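Notebook – kitchen corner, January, started just after nine

Right, back on the kitchen corner. Yesterday's page is mostly crossings-out so I'm starting clean. The plan for the day was to go over the worktop, get the appliances back where they live and write down the positions properly this time, so that Heikki doesn't have to ring me from the other building asking which side the toaster goes.

First job was the worktop oil. We had two tins left over from the Jurninia benches and I used the older one, which had a skin on it like custard but was fine underneath. One thin coat, wiped off with an old T-shirt. I'd sanded with 240 before that (should have gone 180 first, there's a faint ring near the middle that I can still feel with a fingernail, and I can't stop feeling it now I know). The wood drinks it up round the sink end much more than on the right. Note for next time – do the sink end twice and leave the rest alone!

Crumbs. I took the toaster to the bin, pulled the tray and got a frankly alarming amount out of it. Weighed it for fun on the postal scales: 112 g, though that does include the piece of crust that had wedged itself sideways. Heikki Ikonen, if you're reading this, seeded bread goes under the grill from now on.

Microwave next. Wiped the door with vinegar and water, then again with plain water because the glass went streaky. Turntable washed and back on its wheels. I ran a mug of water for 6 minutes on full as a check and it boiled merrily, so whatever was making that ticking on the Saarinen job hasn't come back. I'd still like someone with better ears than mine to stand next to it for a bit.

Measured the run while everything was off. From the wall to the front edge of the timber is 306 mm less than the drawing says, and I measured three times before I believed it. The drawing must be for the Prundum kitchen, which had the deep tops. I've written WRONG across our copy in red. Sendex want the revised one by the end of the month, so I'll redraw it tomorrow with the tea I was promised.

Everything back by half past two. Going left to right it's sink, then toaster, then microwave, blinds shut behind because the glare off the steel was giving me a headache.
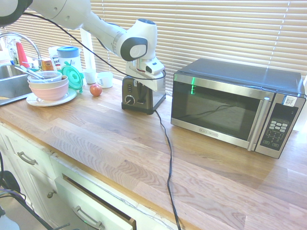

Kitchen corner, toaster and microwave back in place.

Still to do:
Cord for the toaster runs down over the front edge. Want a clip for it, or a shorter lead.
Dust the blinds, slat by slat, heaven help me.
Find out what's in the clear spray bottle by the tap and label it.
Order more oil. The good tin does roughly 1,000 square centimetres less than it claims, by my sums, and my sums were done on the back of a receipt.

Second coat at the sink end before I go home, then leave it overnight with the heater on low.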